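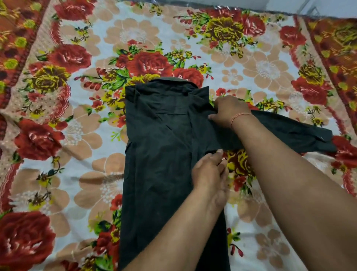
I want to defend the small repair shop, even if I know that many people find it old-fashioned.

In January the zipper of my winter coat broke. The coat is from Fiore and it cost me 183 dollars four years ago. I wrote to the store, and they answered very politely that they don't replace zippers, but they could offer me 17 percent off a new coat. I did not want a new coat. I wanted a zipper.

In Surado, where I live since my studies, there were three tailors on the main street. Now there is one, between the pharmacy and the Bavum phone store. She asked me for 17 dollars and one week of patience. The week was in fact twelve days, and I was a little angry, I admit it.

People say to me that clothes are cheap now and time is expensive. I understand this argument, and for a T-shirt maybe I even agree. But we count only the time of the buyer. To choose a new coat I would spend a whole Saturday, try on many of them, return one or two by mail. The tailor took from me two short visits.

There is also the question of what we still know how to do. My grandmother could turn a worn collar so that the good side was outside. I can sew a button, and it does not always stay. If the last shop closes, we will have to send our coats to Flandia, 123 miles away, and of course we will not send them. We will put them in a bag.

I think the city should lower the rent for such shops. It does this already for the cafés.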